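Teaching the two-arm table task by remote control in Foko
Written by Nantana Hemmin, last changed 19/10/2019

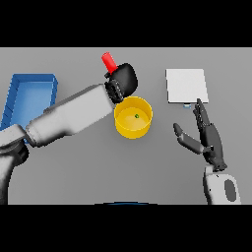
Before you start

You need the Foko simulator, the two hand controllers and the task file "table_bin". The task is simple to explain: the left arm picks up the red object and brings it to the yellow bin, and the right hand keeps ready near the white panel. For a new operator it is more difficult than it sounds, so please do three practice runs without recording.

Set the table camera to the high view. You want to look down into the bin and see its floor, otherwise you will release too early.

Step 1. Connect the arms

Hold both controllers at the height of your elbows and press the side button. The arms follow you only when this button stays pressed. If one arm jumps, release, lower your hands and try again. With the old Dovach driver the left and right were sometimes exchanged, so move one hand a little first and check.

Step 2. Take the red object

Come from above with the left gripper and close slowly. Let the rounded end stick out of the hand. If you hold it too deep in the fingers, it does not fall well afterwards. Lift before you move sideways — the blue tray has raised walls and the forearm passes over it.

Step 3. Go to the bin

Move the gripper until it is above the opening, then wait one second. This short stop helps the training very much, as Capucine Carré showed us in July when she compared her recordings with mine. Keep a small distance from the rim.

Step 4. The right hand

Leave the palm open and the four fingers close together, with their tips at the lower edge of the panel. Do not rest your own arm on the desk, the small shaking goes into the data.

Step 5. Save or delete

Open the gripper, go back up, and press the save key. Delete every run where you touched the rim or corrected yourself more than once. We keep 40 good runs for each operator, and 36 was not enough in our tests.

Save the files under your own name in the folder "Flesgate".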